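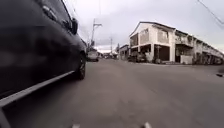

How wide does a local street need to be?

Wide enough for the largest vehicle that has a regular reason to be there, plus room for a person on foot to stand clear of it. The trouble is in the words "regular reason", and most of this week is spent on them.

**Week 8: Narrow streets, and the claims made for them**

Notes for the Monday lecture. Loan Phan is taking the tutorials this week. Bring the Haston reading, even if you disliked it. I did.

## 1. The claim

You'll have met the argument by now. Take out the centre line, pull the walls in, let cars and walkers sort themselves out, and everyone slows down and behaves. It gets repeated at conferences with a slide of a pretty lane and a café table.

Parts of it are probably right. Drivers do tend to ease off when there's less room on either side. But "tend to" carries a lot of weight there, and the usual evidence is a before-and-after speed count on a street that was also resurfaced, replanted and written up in the local paper during the same month. Which of those did the slowing?

Haston looked at 251 local streets and reports that the narrower ones had lower average speeds. Fine. Read the method section and you'll find that the narrow streets were also shorter, with more bends. A car can't get up much speed on a short bent street whatever its width. Haston mentions this in one sentence and moves on.

Averages also hide the person we should care about. If 1,000 drivers crawl through and one doesn't, the average looks lovely.

## 2. What to look for on a street with no markings

An unmarked street still tells people where to go, only less clearly. Here are the things I'd like you to note on your site visit, in whatever order suits you.

**The usable width.** Measure it between the things that would stop a wheel or scrape a mirror. The width on the title plan is a legal fact and may have little to do with where a car can go. Allow for mirrors. Students forget mirrors every year, and a side mirror sits at a bad height for a child's head or an adult's elbow.

**The refuges.** Where does a walker go when a car comes? It could be a doorway, a driveway mouth, or a ground floor left open behind columns, like the one on the corner building in the first photo. Be careful with these. An open ground floor only helps if people are allowed in there and it isn't full of parked scooters at six in the evening. Go back at a different time of day before you write "refuge" on your plan.

**The corners.** Solid buildings hard up to a corner cut off the view into the side street. The enthusiasts say this makes drivers cautious. Arnel Quiambao argued the reverse in his guest talk: regular drivers learn that the corner is usually empty and stop checking. I can't tell you who's right, and I don't think either side has the numbers.

**Overhead.** Eaves, balconies, awnings, wires. A sedan will never trouble them. A removal van might, and so might a fire appliance.

## 3. The surface

Surface gets half a page in the Bustamante guide and deserves ten.

Walkers and riders on a narrow street are often pushed to whatever strip the car has left them. If that strip is the rough one, they'll drift back towards the middle. People then complain that "pedestrians won't keep to the side", and someone proposes a sign.

Repairs matter as well. A trench reinstated along the length of a street leaves a strip with its own texture, and sometimes its own level. A car straddles it and hardly notices. A bike wheel or a walking frame can follow the seam — try it yourself with a pram if you can borrow one. Patches up the middle are easy to spot in photographs, and it's very hard to judge from a photograph whether there's a lip on them. Take a straight edge and check.

Same warning for cracks. A dark line in a photo may be a crack, a sealed crack or a stain. Don't put "cracked" in your report on the strength of a picture someone else took.

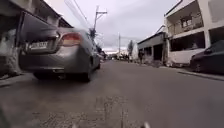 ## 4. Kerbs, and what they're supposed to do

A low kerb against a wall, with nothing behind it to walk on, protects the wall. That's worth having. It keeps wheels off the render and usually gives the water a line to run along. It does very little for anyone on foot, and I'd like you to stop marking these as "pedestrian edge" on your drawings. Yogesh Shukla's group did it on every sheet last term.

Check which side carries the water. If it's the same side that people walk on, your tidy diagram falls over the first time it rains.

## 5. The Tirnance case

Orsolya Halász will present this one, so I'll keep it short. The Tirnance scheme took a back street, left it at its existing width and removed the parking bays. Speeds were expected to fall. The project report says they did, and the appendix says the morning count was taken during school holidays.

Naima Ramadan asked last week whether that makes the report dishonest. I'd say careless. The people who wrote it wanted the street to be slower, and they stopped looking once they had a figure that agreed with them. You'll be tempted to do the same in your own projects.

The rival scheme by Turkex was to make the street one-way. It was dropped early and never tested, so please don't write that it "would have failed". We don't know.

Questions to have ready for Orsolya:

- What was the width at the tightest point, and was it measured or scaled off a plan?
- Who was asked about the bays before they went?
- Where did the parked cars end up?
- Was anybody counted on foot?

## 6. Site exercise

Work in groups of 2. Choose a local street with no centre line where two cars would have to think about passing. Draw one plan and one cross-section at the tightest point.

1. Stand well off the carriageway and watch for half an hour. Write down what drivers and walkers do when they meet, in plain sentences. "Car waited at the corner, woman went first" is good. "Negotiated shared priority" will be sent back.
2. Measure the usable width in three places.
3. Mark every refuge you'd be prepared to use yourself with a shopping bag in each hand.
4. Sketch the surface, including repairs, and say which parts you checked by hand.
5. Return at another time of day and correct your own notes. Leave the first version showing.

One page of writing at most. If you end up agreeing with Haston, that's allowed, but say what would have changed your mind.

Tape measures can be signed out from Loan before the tutorial. The long one sticks at the end, so pull it slowly.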